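Wuvel Thesis Binding and Deposit Service
Hardcover binding, scanning and repository deposit for dissertations
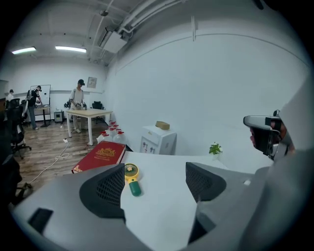 Most people who come looking for thesis binding have been told they need it by someone who hasn't checked the rules lately. Check them first. Plenty of departments dropped the bound copy years ago and their handbooks still ask for one. If yours does want a hardback, the traditional look is a thick red cover with a gold emblem and a few lines of small gold lettering under it, and we can do that, or the same thing in black, navy or green. It costs more than a plain cover and adds nothing to what is inside.

What you get
Sewn or glued binding, your choice. Glued is fine up to 200 pages. Past that we'd push you towards sewn, whatever the cheaper shops say about their glue.
Lettering on the front, and on the spine if the spine is wide enough to take it.
A scan of the finished text as a searchable PDF, if you only have paper.
Deposit in your university's repository, where the university allows a third party to do it. Many don't. Ask before you pay us for it.

Turnaround
8 working days for binding. There is an express option at 2 working days for an extra £50. We have our doubts about how many people need it, and in March, when everyone wants it, we close it early.

About the scanning
Text recognition is sold as if it were magic. On a clean laser print it is good. On a typewritten thesis with corrections in pen it is poor, and on footnotes it is worse. Solène Mallet, who runs the scanning room at our Tadstead shop, reads through a sample chapter and tells you what she found before you commit to the rest. If she thinks the result will be useless she will say so, and you pay for the sample only.

About "permanent" storage
We don't offer it. We used to resell a package called Endale Forever and stopped, as we never got a straight answer about what would happen to the files if the company folded. Put a copy in your repository, keep one yourself – and give one to somebody who lives in a different house.

Compared with Prasus
Customers ask. Prasus is cheaper on glued binding and we won't pretend the difference shows on a shelf. Their sewn work is priced close to ours. They don't scan.

Before ordering
Send the final file. Changes after printing are charged as a new copy, including the misspelt supervisor.
Check embargo terms in writing with your library. We can't lift or set one.
Questions about cover wording go to Ghazala Baloch at the front desk.

Prices last checked 03/06/2018.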